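Notebook, March. Soft-object grasping, wrist view orientation test

Continuing from Noeline's entry on the tilt problem. Short version of where we were: the wrist view on the Mokent arm is turned through a quarter circle relative to the bench, so the resting surface comes out as a vertical strip at the left. The policy trained on the upright set does badly on this. The question for this block of runs is whether to rotate the frames before training, or leave them raw and let the network deal with it.

Set-up

Two training sets, same 674 demonstrations in each. Set A is raw. Set B is the same frames rotated upright, with the black corners filled by edge padding. Everything else is held fixed: same action labels, same crop, same learning rate, same stopping rule. Emlyn did the rotation script and I checked a handful of frames by hand against the arm log to make sure the action axes had not been rotated along with the pixels. They had, in the first version. Fixed, and set B rebuilt from scratch. Anything in the shared folder with "rot1" in the name should be deleted.

Three seeds per set. Each seed gets 40 grasp attempts on the cushion, start poses drawn from the list Eleri made for the Milla trials. I used the same list in the same order for every seed so that the runs can be compared pose by pose.

Scoring as before: a grasp counts if the cushion is lifted clear and held for five seconds. A pinch that slips inside that time is a miss. A grasp that takes only the outer cloth counts if it holds, but gets an "s" in the log.

Results

Set A (raw): 31, 29, 33 out of 40.
Set B (rotated): 30, 32, 28 out of 40.

So no difference worth the name. The spread between seeds is as large as the gap between the sets, and I would not put a significance test on three seeds. Arwel wants more seeds before we say anything in the Vurnness report. Agreed, but I don't expect the picture to change much.

What does show a difference is the kind of miss. Set B misses are spread over the start poses with no obvious pattern. Set A misses bunch up in the poses where the finger comes in from the lower right and the tip ends up next to the cushion with most of the cloth lying beyond it. In those poses the set A policy tends to close early, before the finger is under the edge. Morfudd thinks this is the folded part of the cushion being read as the near edge. I had assumed it was plain depth error. Both would give the same early closing, so the present data can't separate them.

Side check on the background. The wall and the surface are nearly the same brightness, and I wondered whether the network was using the line between them as a cue for "up". I masked that line in software for one seed of set A and re-ran the list. 30 out of 40, same bunching. It either ignores the line or has something else to go on. The seam in the wall was not masked, so that is still open.

Typical approach view from the raw set, no rotation applied:

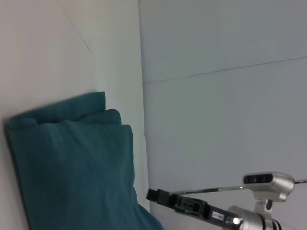
Set A, wrist view. Black finger lower right, tip just right of the lower part of the teal cushion; folded flap at the top of the cushion.

Measured by eye from this and similar frames, the finger and the arm hardware take up a fair part of the lower right corner. Rotation moves that block elsewhere in the image but does not get rid of it. Cropping it out loses the tip, and the tip is the one thing we want kept. Lindsay's group mask the hardware and paste the tip back in. I don't like it, but it is cheap to try.

Notes on the runs themselves

Seed 2 of set B was stopped after attempt 17 for a joint limit warning and restarted from 18. No change to the scoring. Restart was at 14:20.

The label on the finger stays on for now. It is small and very bright against the black, and both sets have it, so removing it halfway would spoil the comparison. Worth a separate ablation later.

To do

Two more seeds for each set, making five (me).
Flap test: same start poses, cushion turned so the flap is away from the finger. If Morfudd is right the bunching should go (Morfudd, me).
Mask the wall seam, one seed of set A only (Emlyn).
Ask Noeline whether the upright set used the same exposure setting. Her entry doesn't give it.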